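Handheld gripper comparison: Fernura vs. Plalon
Trarside Automation Forum - Hardware Evaluation

trarside_lab_ops
Dec 10, 2024
Our group has completed its first comparison of the Fernura and Plalon handheld grippers. Each operator worked with a pair, one gripper per hand, and picked up small office items from a table.
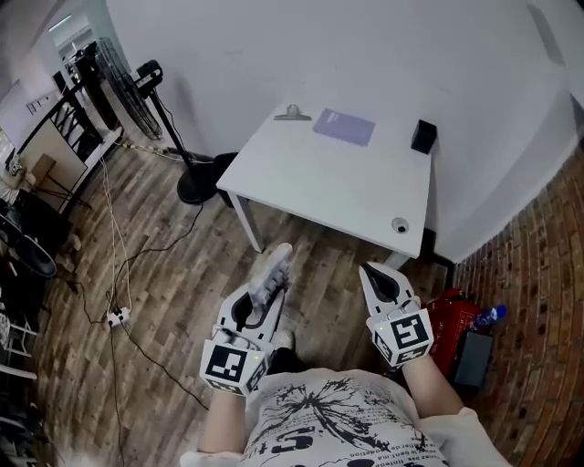 Marker tracking held in 188 attempts with the Fernura pair. The Plalon pair lost tracking in seven, mostly when the wrists crossed. We recommend Fernura for two-handed tasks.

econ_bench
We cannot support that recommendation yet. Our Plalon units behaved the same way until the exposure was shortened. Please state the camera settings.

trarside_lab_ops
Both pairs used the default exposure. A second run is planned - results will be posted in this thread.

gripper_desk_86
Finger wear should be included. Our pads were replaced in April after 2,000 cycles.

econ_bench
Agreed on wear. I maintain my objection on tracking.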